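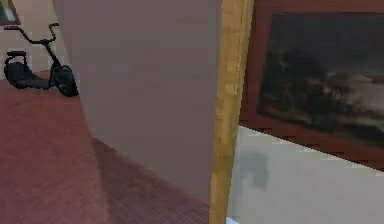
Vitier Life Story Recorder, Model 2910
User Guide, Section 4: Setting Up and Recording a First Interview
Text revised 3/18/23

Before you start this section, the recorder should be charged and paired with the Lundeck app on your phone or tablet. If it is not, go back to Section 3. You will also need the name and birth year of the person whose story you are recording. The guide calls this person the storyteller. The person asking the questions is the interviewer. You can be both, but see 4.6 first.

4.1 Create a storyteller profile

1. Open Lundeck and tap Stories.
2. Tap New Storyteller.
3. Enter the name as the family uses it. A nickname can go in the second box.
4. Enter the birth year. If the year is not known for certain, tap Unsure and enter your best guess. The app will mark it with a question mark on the printed timeline.
5. Choose how you are related. If the relation is by marriage, choose In-Law and then the relation.
6. Tap Save.

Note: The relation you choose changes the wording of the prompts. A question for a grandparent will read "your grandchildren" where a question for a sibling will read "your nieces and nephews." You can change the relation later without losing recordings.

Caution: Deleting a profile deletes every recording stored under it. To hide a profile from the main list, use Archive.

4.2 Choose where to sit

Pick a room where the storyteller already feels at ease. The kitchen is the usual first thought, but refrigerators hum and the recorder picks this up well. Bedrooms and small sitting rooms tend to give a cleaner voice. Curtains, rugs and bedding all help. Bare tile and large windows add echo.

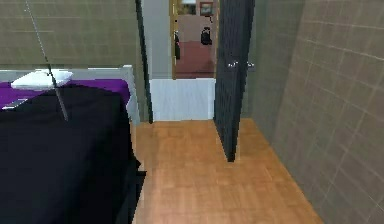 Bedroom opening onto a hallway.

1. Close doors to hallways and other rooms.
2. Turn off fans, televisions and radios. Set phones to silent, including the one running Lundeck.
3. Seat the storyteller in a chair with a firm back. Soft couches make people slump, and their voices drop.
4. Sit at a slight angle to the storyteller, close enough to hear each other without raising your voices.

If the storyteller wears hearing aids, ask which side is better and sit on that side.

4.3 Place the recorder

1. Unfold the rubber feet and stand the recorder on a steady surface between the two of you, with the mesh side facing the storyteller.
2. Put a folded towel or placemat under it if the surface is hard.
3. Slide the switch to READY. The ring light turns white.
4. Ask the storyteller to say a sentence or two in a normal voice. What they had for breakfast works well.
5. Watch the level bar in Lundeck. Move the recorder until the bar stays in the green part while they talk.

Caution: Do not place the recorder on the storyteller's lap or in a shirt pocket. The sound of cloth rubbing cannot be removed afterward. 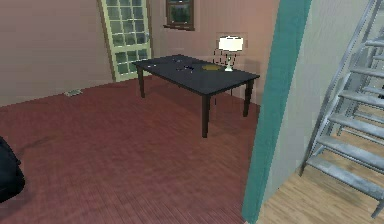 Old photographs and letters are worth having within reach before the first question. Many people remember a house or a job much better with a picture in hand, and it saves getting up in the middle of an answer. Lay them out on the same table as the recorder, face up, a few at a time. Good light matters here, especially for older eyes and faded prints. A small lamp with a white shade, set at one end of the table like the one shown, will do. Leave the middle of the tabletop free for the photographs, and keep drinks on a separate surface.

When a photograph comes up in conversation, have the storyteller say out loud who is in it and where it was taken. Tap the Photo button in Lundeck at that moment. This puts a marker in the recording so that you can attach a scan later (see Section 6).

4.4 Pick your prompts

Lundeck comes with 94 prompts sorted by period of life. Do not try to use them all in one visit. Four or five are plenty for a first interview.

1. Open the profile and tap Prompts.
2. Tap a period: Childhood, School, Work, Marriage and Family, Later Years, or People Who Shaped Me.
3. Tap the star next to each prompt you want.
4. Tap Arrange and drag the starred prompts into order.
5. To write your own, tap the plus sign at the bottom of the list.

Start with something easy, such as the street they grew up on. Leave deaths, quarrels and money for a later visit unless the storyteller brings them up.

Note: Prompts can be printed in large type. Tap Share, then Print, then Large. Some storytellers like to see the list the day before.

4.5 Record

1. Read the consent line shown on screen and wait for a spoken yes. Recording cannot begin until you tap Agreed.
2. Press the round button on the recorder. The ring light turns red.
3. Say the date, your name and the storyteller's name.
4. Ask the first prompt.
5. When an answer ends, count silently to five before speaking. People often add the best part after a pause.
6. Swipe left for the next prompt. You may skip any prompt.
7. To take a break, press the round button once. Press again to go on.
8. To finish, hold the button until the light turns white. 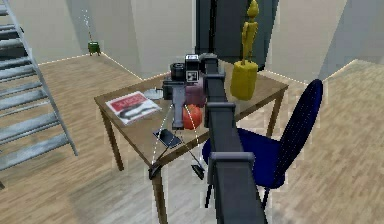 Wait until Lundeck shows Saved before you move the recorder or close the app. A long interview can take several minutes to transfer. If you are interrupted during the transfer, leave the recorder switched on and reopen the app; it will pick up where it stopped.

Caution: If the storyteller becomes upset, stop the recording and ask whether they want to continue. Do not go on recording without telling them.

4.6 If you are recording alone

Some people use the Model 2910 to set down their own story. In that case choose Myself as the relation in 4.1. Lundeck will then read each prompt aloud in a recorded voice. The recorder pauses after 2 minutes of silence and starts again when you speak. You can turn this off under Settings, Solo Mode.

It can help to put a photograph of the person you are telling the story to next to the recorder.

4.7 Messages you may see

E-1802: The recorder's memory is full. Transfer finished interviews and then tap Clear Transferred.

Low Voice: The level bar has been below green for some time. Move the recorder closer. Do not ask the storyteller to shout.

Not Paired: Bring the phone nearer and tap Retry. If the message returns, repeat the pairing steps in Section 3.

Storyteller Name Missing: The profile was saved without a name. Open it, tap Edit and add one.

4.8 After the interview

1. Play back the first few minutes while the storyteller is still with you. Check the spelling of family names and towns and add them under Names and Places.
2. Make a backup. In Lundeck, tap Backup and choose your computer or a Grirard storage account.
3. Write down anything that was said after the recording stopped. The Notes page is the right place for this.
4. Set the next visit.

To order a bound book from your interviews, you need an Odoi print code. Codes are on the card inside the lid of the box. Steps for choosing a cover and laying out chapters are in Section 7.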